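Home | Products | Support | Newsroom | Contact

This website uses cookies to remember your settings. By continuing to browse you accept our cookie policy. OK

Simis announces Wuma 60, a mesh router for homes with thick walls

BRORKOSOW, Thursday, April 16, 2020 - Simis, the maker of home network equipment, announces today the Wuma 60, a Wi-Fi mesh router made for older houses and apartments where the signal does not pass well from room to room. The product will be sold first in a set of two units, and single units will follow in July.

Many customers have written to our support desk in the past weeks, as more people now work and study from home. The most common complaint is the same as before: the connection is good next to the router and very weak in the kitchen or in the back bedroom. The Wuma 60 was already in development, and we decided to bring the first set to the shops earlier than it was planned.

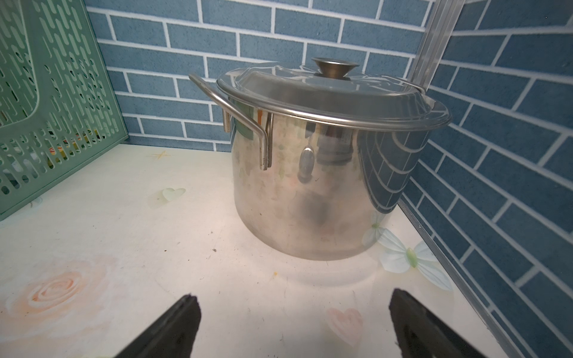 Stockpot with domed lid on the counter.

Each unit has two network ports on the back and one button. The units find each other when they are connected to power, and the light on the top becomes steady when the link is ready. The setup can be made in the Simis app or in a normal web browser, without an account. This was asked by many owners of our previous router, the Jarman, who did not want to give an e-mail address only to change a password.

Before the launch, the set was tested in 28 homes in Brorkosow and the nearby villages. The average download speed in the farthest room was 35 megabits per second with the old router of the household, and 318 megabits per second with two Wuma 60 units. All these homes had a gigabit line. 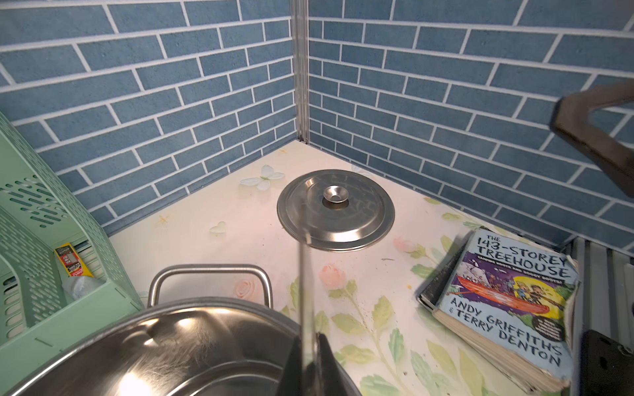
The results depend on the building, and we ask customers to keep this in mind. Concrete floors and large metal surfaces, such as a refrigerator, still reduce the signal. For most apartments two units are enough. In a house with three floors we recommend to add a third one, or to connect the units by cable where it is possible.

"We did not want to make the fastest router in the store," said Norbert Lukáč, product manager at Simis. "We wanted that a person can take a video call in the room where the desk is. My own desk is behind two brick walls, so I tested this one myself for a long time."
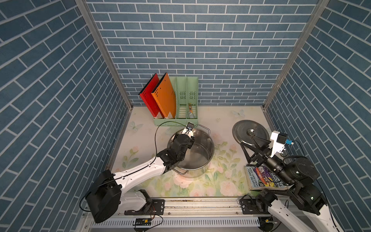 The Wuma 60 works with any modem that has a standard Ethernet port. It does not replace the modem - customers with a combined modem and router should turn off the Wi-Fi of the old device after the setup. Security updates are installed at night, and the hour can be changed in the settings.
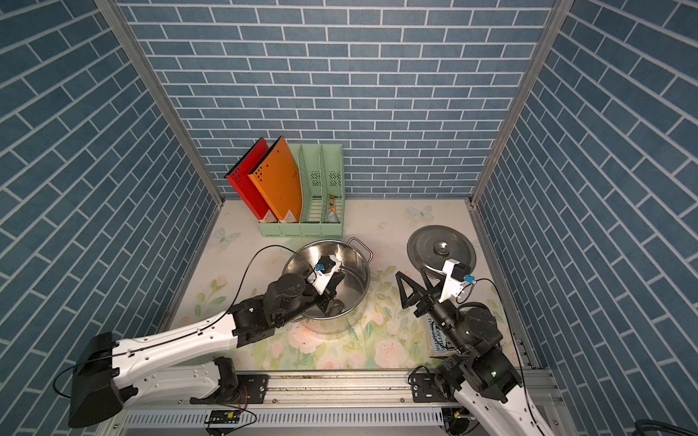
Can the Wuma 60 be used together with a Jarman router?
The Jarman can stay in the network as a wired access point, but it cannot join the mesh.

Sets of two can be ordered from the Simis online store and from selected dealers. Questions from the press can be sent through the contact form in the Newsroom.

Shares: 28 | Comments: 0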